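Speaker notes: Ringing Home, a talk on the old party line
Hall talk, April, start 2 pm sharp, allow time for tea after

Slide 1, title
Wait for the back rows to settle. Check the hearing loop is on.
Say hello, thank everyone for coming out. Ask for hands up: who remembers sharing a phone line with the neighbours? Let them look around at each other, it always gets a laugh. Then: who ever listened in? (Far fewer hands. Give them a second chance!)

Slide 2, what a party line was
One pair of wires running down the road, and every farm along it hooked on. Everybody's phone rang for everybody's call. You knew yours by the pattern. Ours was two long and a short, and I can still hear it. DO the ring here, out loud, don't be shy.
If you picked up and someone was talking, good manners said you hung up again. Good manners did not always win. My gran used to put a tea towel over the mouthpiece so the clock wouldn't give her away.

Slide 3, map of the Grurko line
This is the bit I love. Grurko had its own exchange in the front room of the store, and the line out to Tultarum was put up by the farmers themselves. They cut the poles, they dug the holes, and where there was a good tree in the right spot they just used the tree. Point to the bend at the creek. Point to the long straight after it.
The pole book survives, and it lists 643 poles at the first inspection and 677 a few years on. Somebody has pencilled "and one gum, leaning" in the margin. I was so happy when I found that.
Don't get stuck on insulators. There is a spare slide at the end if they ask.

Slide 4, the exchange
Explain the board: a row of little shutters, one drops when a caller winds the handle, operator plugs in and says "number please". Mime it.
The operator knew who was at the dentist, whose cow was out, and which trains were running late. If you rang the doctor and he was on a visit, she'd tell you which house and put you through there. Try getting that now.
After nine at night you paid extra to wake her up. Read out the notice, slowly, in the stern voice.

Slide 5, fire season
Change of pace, keep it quiet.
One very long ring meant everybody pick up. That was how word of a fire got down the valley, and it was quick. Read the diary entry, both paragraphs. Leave a pause at the end and have a drink of water.

Slide 6, going automatic
The dial came in and the shutters came out. People got their own number and their own ring, and plenty of them missed the old way within a month. Mention the Domański store, where the exchange room went back to being a front room, and the patch on the floorboards where the operator's chair stood.

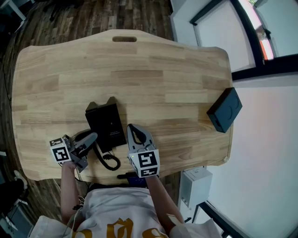
Dialling took some getting used to. One lady kept lifting the receiver and saying good morning to the dial tone for weeks. Others wound the air where the handle used to be. I adore these stories and could do an hour on them, so pick two and MOVE ON.

Slide 7, what's left
A few poles on the Omton road, best seen from the layby in late afternoon. Colour photo first, then the black and white one of the same corner.
The exchange log, 700 pages, most of it in lovely neat writing. We've typed up the first half. If anyone can read old shorthand, please, please come and see me at the tea urn.

Finish
Ask people to tell the person next to them what their ring was. Let the noise build, then open up for questions.
Spare slide: insulators.
Lights up, blinds stay down until the projector is off.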